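Can a robot put the toys away yet?

I get asked this a lot, mostly by people with kids. My short answer is still no, with some progress since October.

Picking up a block from a bare table is mostly solved. Tidying is harder. Every container has its own shape, and half of what goes in it is soft.
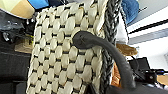
Cream weave, dark braided rim, and one curved handle to get hold of.

A basket like this is easy for a person. You look once and grab. For a machine the handle is a thin target on a curved wall, and a braid next to it can look a lot like an edge worth gripping.

Then there is the question of where things belong. 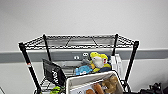 Wire shelves, plush toys and a fabric bin in front.

My friend Olesia Panasiuk thinks shelves will be sorted out before laundry. I'm less sure. Plush toys slump, and wire shelving gives you posts to bump into.

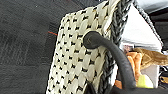 Close in on the knob where the handle starts.

I'd settle for a machine that gets a handle right 33 times in a row, at any angle – even slowly. After that I'd think about paying for one. For now I do the shelves myself, and it takes around 20 minutes.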